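Celton Gardeners Get a Free Plant Shelf, and the Catnip Is Already Going Fast
2026-02-16

Good news for anyone in Celton who spends summer evenings slapping at their ankles! The Brasier Garden Library has opened a take-one-home shelf stocked entirely with plants that have a reputation for putting mosquitoes off. It stands just inside the greenhouse door on Jakubowski Street, and it costs nothing to use.

The idea grew out of last July's patio evening, when so many people asked what was growing in the pots by the benches that the library ran out of handwritten labels. (It was lemon balm, mostly, with some catnip tucked in behind.) Over the winter the greenhouse crew sowed 811 seedlings, and more than 50 households have put their names down for a tray.

There are 14 kinds to choose from. Catnip and lemon balm are the quickest growers and the easiest for beginners, and there is also lavender, rosemary, basil, peppermint, three sorts of scented geranium and a citronella grass that can reach your waist by late summer if it gets enough sun. Each household can take home six plants, in any mix you like. Pots are returned to the library once the plants have gone into the ground or into something bigger.
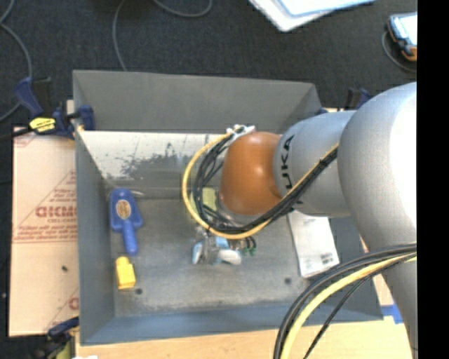 A word on what these plants can and can't do, which the library's leaflet explains really nicely. A pot of lavender sitting quietly in a corner won't clear a backyard of mosquitoes. The scent comes from oils in the leaves, and most of that stays put until the leaves are brushed, bruised or clipped. So set your pots where people will bump into them! Next to the steps is great, and so is the arm of a favorite chair, where you can rub a leaf between your fingers whenever you think of it. Some gardeners like to toss a few rosemary sprigs on the grill at the end of the meal, and even if the mosquitoes don't care, the patio smells wonderful.

The leaflet also has a full page on standing water, and it may be the most useful page of the lot. Mosquitoes lay their eggs in still water, and they don't need much of it. Plant saucers, buckets, kids' toys, clogged gutters and the folds of a grill cover are all worth checking. Tip them out once a week and you break the cycle before the larvae grow wings. Birdbaths can stay, as long as the water gets changed just as often.

For buggy evenings down by Suliner Creek, the library still suggests long sleeves and a proper repellent from the drugstore, with the plants as a pleasant extra. A fan on the porch helps too. Mosquitoes are weak fliers, and even a small breeze makes it hard for them to land.

Cat owners, be warned: catnip will bring every cat on the block to your porch. An upside-down wire basket over the young plants keeps them from being flattened in the first few weeks. Lemon balm and mint need watching for a different reason, as both will happily take over a flower bed. Keep them in pots unless you really, really love tea.

The seedlings have been raised indoors and need a gentle start. Keep them on a bright windowsill until the last frost has passed, then put them outside for an hour or two at a time, adding a little more each day. Basil is the fussiest and should go out last. Lavender and rosemary want gritty soil and not much water, so give them their own container away from the thirsty mint.

The shelf is open whenever the greenhouse is, and you don't need a library card to take part. Bring a box or a deep tray to carry your plants home, and if you have spare seed from last year, bring that as well. The swap drawer is right under the shelf, and at the moment it could use some marigolds.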